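Equipment planning for hand-held gripper work

Equipment planning for hand-held gripper work is the process of choosing, costing and scheduling the tools used to record manipulation tasks by hand, usually before any robot arm is bought. It covers the grippers themselves, their cameras and mounts, spare fingers, storage, operator supplies and the time needed to prepare a site. The practice is mostly found in university labs, small automation firms and design schools that want to test an idea before paying for fixed machinery.

Background

Early budgets for this kind of work tended to treat the gripper as a single line item. The Warberg workshop notes, first circulated in October and revised on March 6, 2025, split the cost into three groups: durable parts, wearing parts and site costs. Durable parts include mounting plates, camera housings and metal fingers. Wearing parts include soft fingers, gloves, screws and cables. Site costs include room bookings, cleaning and insurance. The notes were edited by Viktória Kun, whose later Somogyi worksheet follows the same layout.

Finger selection

Fingers are normally chosen before the rest of the kit, as their size and stiffness decide what can be picked up. A fin-ray finger is a ribbed soft jaw that bends around an object when pressed. It is often ordered in a bright colour so that it stands out in recorded footage. Rigid fingers cost more per piece but are replaced less often. Mixed arrangements are also used, although they call for two sets of spares.

The Raltgate price list sells soft fingers in packs of 14. Buyers with a single tool generally order one pack and review the number left at the end of the first season. 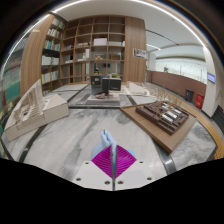 Magenta fin-ray finger and thin metal finger on a white mounting plate, among architectural models.

Site costs

The choice of room affects the budget more than is commonly expected. Display rooms and libraries offer a wide range of objects and surfaces, but fragile items may need separate cover. Architectural models are a frequent example. They are light, have many thin parts and are slow to repair, and an owner may ask for a deposit before tools are brought near them. Polished stone floors raise a different question, as a dropped tool can damage both itself and the floor.

Lighting is usually accepted as found. Where a room has large windows, planners may book the same hours each day to keep conditions similar. Hire charges for extra lamps are listed under site costs in the Warberg layout and under durable parts in some others, so totals from different sources should be compared with care.

Sample budget

The Wengate plan, prepared for a small design school, allowed 364 dollars for wearing parts, 500 dollars for durable parts and some 200 dollars for room hire. Wages were left out, as was freight. A later review found that gloves and cables had been underestimated and that one of the spare plates was never used.

Purchase timing

Orders are commonly placed in two stages. The first covers one complete tool and a short trial. The second covers further tools and is held back until the mounting pattern is settled, as a change in screw spacing makes earlier plates unusable. Suppliers' minimum orders can work against this approach, and some groups share a purchase to get around them.

See also

End effector
Capital budgeting
Spare parts management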